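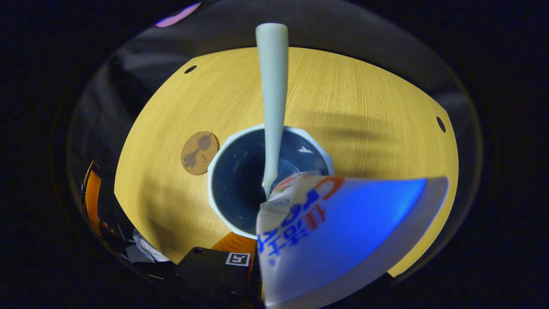
Bramwell Tabletop & Kitchen Club — Members Board

Topic: navy bowl, scalloped rim. keep using or retire it?

jimside_jo
ok quick one before I run. White outside, dark navy inside, thick rim with the little scallops. Love it. But the glaze inside is so glossy it shows every scratch, and I stir everything in it. Using the mint-gray utensil now bc the metal ones left gray lines. Anyone else get the lines?

potluck228
Yep. Metal marks. Not real scratches most of the time, it's metal rubbed off on the glaze. Baking soda paste, soft cloth, 2 minutes. Gone.

Tesholm_Terry
Disagree. Dark glaze I would not rub with anything gritty. You get a dull patch and then you have that forever. Ask me how I know.

potluck228
baking soda is not gritty if you make the paste wet enough. Been doing it 7 years on dark bowls, no dull patch

Tesholm_Terry
ok well mine dulled. Different glaze maybe

jimside_jo
So one yes one no, great lol. Trying it on the bottom first

gyubin_y
Gyu-bin Yang here, I do the ceramics table in February. Terry and potluck can both be right, soft glazes dull and hard ones don't. Test a spot under the foot if it's glazed there. And don't leave the utensil standing in it, long handle like that, somebody's sleeve catches it and over it goes. Lost a good bowl that way.

jimside_jo
guilty. It lives in the bowl

crumbtray
can we talk about the coaster. Is that a bird? Round body, skinny lines hanging down

potluck228
I said plant

crumbtray
plant with a body?? its a bird

jimside_jo
No idea, it came from the swap box at Jimside. Cork, so it soaks up rings, that's all I ask of it. Wish it was bigger, the bowl won't sit on it right and I end up putting it straight on the table

Tesholm_Terry
Pale wood table and no mat under a heavy bowl — you'll get a ring. Get a bigger cork mat.

gyubin_y
Or felt dots on the foot. Cheaper. They come off in the wash though

chelsea_f
Chelsea Fairclough, swap box person. There's a stack of big cork rounds in there right now, roughly 25, take one. Take two. Also whoever keeps leaving half-open packages of stuff in the box please stop, I found crumbs in everything

crumbtray
not me

potluck228
the name isnt helping you

jimside_jo
Update, did the baking soda thing. Lines are mostly off, one still there near the rim. No dull spot so far that I can see. Terry I'll let you know if your right in a month

Tesholm_Terry
Check it in daylight. Kitchen light hides it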